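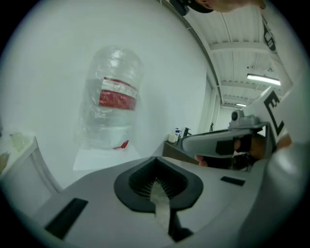 Re: [lowbrass-and-rhythm] Dep parts for the January concert + hall kit

Hi all, quick one as I'm on the train and the signal's patchy.

On 12/10/2025 Đức Lưu wrote:

> Evening everyone. Can somebody confirm three things before I print:
>
> 1. Are we doing the Kocabaş suite complete or just the outer movements?
> The set I've got has no bass clarinet part for the slow one and the
> tuba part stops at bar 271 with a page of blank staves after it.
>
> 2. Is the Zistus still the venue and do we get the house kit? Last
> time I brought my own hardware and ended up carrying it home unused
> on the night bus.
>
> 3. Who is depping on second trombone? I've had one maybe and one
> person who replied with a thumbs up and no name.
>
> I can print on Thursday, not later, the shop shuts early the rest
> of the week.
>
> Đức

In order, sort of.

Suite: complete. All 4 movements. I know we said outer two only but Wita want something longer for the second half and the overture on its own leaves us short. The blank staves are a scan problem, the proper tuba part goes on to the end, I've got it at home in the red folder. Will scan tonight if the scanner behaves. Bass clarinet in the slow movement is cued in the bassoon part, so print a spare bassoon and I'll write it out by hand. Transposed, yes. Don't transpose it yourself again please, we had two versions at the last rehearsal and they did not agree.

Venue: still Zistus. House kit yes but shells and stands only. Bring your own cymbals, snare and pedal. The throne there is the one that sinks, so maybe bring that as well. They've moved the stage blocks to the back wall and we lose the alcove where percusion used to go, so timps stage left behind the horns, kit next to them. Anyone who hates sitting in front of the kit say so now and not on the day.

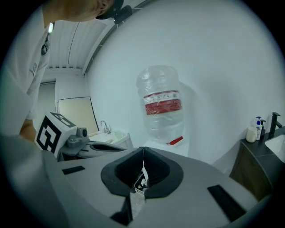

Two grippers, the one on the left with the cube marker.

Trombone: the thumbs up was me, sorry, wrong thread. The maybe is still a maybe, will know by the weekend. If it's a no then we could put the second part on euphonium, it sits fine apart from the glisses in the finale, which can be faked or left out. Had this with the Trillus march and it sounded ok from where I was sitting.

Money, as two people have asked me off list. Hall is 620 for the day inc. rehearsal, Wita are paying 200 towards it and the rest comes out of the door plus whatever is left from the summer. Deps get petrol and a sandwich. That's it I'm afraid, same as before. If your dep expects a fee please tell them before they say yes.

Tempo thing: several of you asked for the markings we agreed. Opening slower than printed, then straight into the dance with no gap. No repeat in the trio. Repeat in the last bit DOES happen, first time quiet, cymbals out. Drums, hats closed until the key change and then open up, but watch the horns, they can't hear themselves under the ride. Brushes in the slow movement if you've got them.

Mutes. Trumpets need cup and harmon, trombones straight only. The harmon bit is eight bars and there's barely time to get it in, so have it on your lap.

Rehearsal times same as usual. I can't do the first one in January, so somebody else will need to count you in. Happy for it to be Đức if he is up for it. Doors open half an hour before, please help with chairs.

Think that's everythign. Oh, pencils. Bring one.

Getting off now

Firdevs Avcı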